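The Tundholm Desk Mat

Last updated: Wed 1 January

The Tundholm is our big printed desk mat, and it's the thing we get the most mail about. It started as a side project when Sreekumar Kotian wanted something to cover the scratches on his drawing table and couldn't find a mat that was both large enough and printed well enough to look at all day. He made two. One went on his table, the other went to his sister, and then her whole study group wanted them (this is how most of our products happen, by the way).

What you get is a soft woven top with a natural rubber base, stitched all the way around in thread that matches the print. The edge sits nearly flush with the surface, so your wrists don't catch on it when you slide from keyboard to mouse. We tried a lot of stitches before settling on this one, and we're very happy with it!

Size and feel

The mat is 78 cm long and 30 cm deep, which fits a full keyboard and a mouse with room left over for a notebook or a cup. It's 2 mm thick. We know plenty of people love a thick, squashy mat, and if that's you, have a look at the Csonka, which has the same prints on a much deeper base. The Tundholm is for people who write and draw as well as type. A ballpoint doesn't sink into it, and a sheet of paper laid on top stays flat enough for neat handwriting.

The top has a little bit of texture. Mice glide over it easily but still stop where you want them to, and it feels nice under bare arms, even in winter.

Prints

There are over 300 designs in the library now and we add more every January, when our artists send in their new work. Landscapes, old maps, botanical plates, anime characters, plain colors for people who share a room with someone who'd rather not look at a dragon. The ink goes into the fabric, so there's no film on top to crack or peel. Skin tones and pale purples used to be our weak spot (they drifted toward gray) and the new Jalix inks have fixed that beautifully. If you own one of our early mats, you'll see the difference right away.

You can also send your own art. Give us the largest file you have, and keep anything important a finger's width in from the edge so the stitching doesn't run through it.

Under glass

Quite a few owners keep their mat under a glass tabletop, and we love this idea. The print stays clean, spills wipe right off, and you can swap designs with the seasons. Lay the mat out flat for a day first so the corners relax, and wipe the underside of the glass before you put it back, or you'll be looking at that one speck of lint until spring.
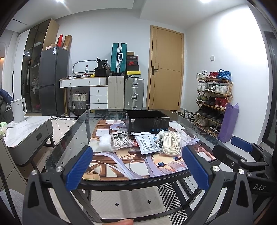
Glass does add some shine, so darker prints can pick up reflections from a window or a ceiling light. Designs with a light background and strong outlines hold up best. If your mouse is fussy about glass, put a small plain pad on top. The Jaltau is made for that and comes in clear gray or sand.

Washing

Cool water, a drop of dish soap and a soft sponge. Work in circles, rinse well, roll the mat in a towel to press out the water, and let it dry flat, print side up. Please keep it out of the dryer, as the rubber will curl and we can't do much about it afterward.

The mat ships rolled, print side out, in a cardboard tube. Save the tube if you plan to rotate designs, it's the best way to store the spare one.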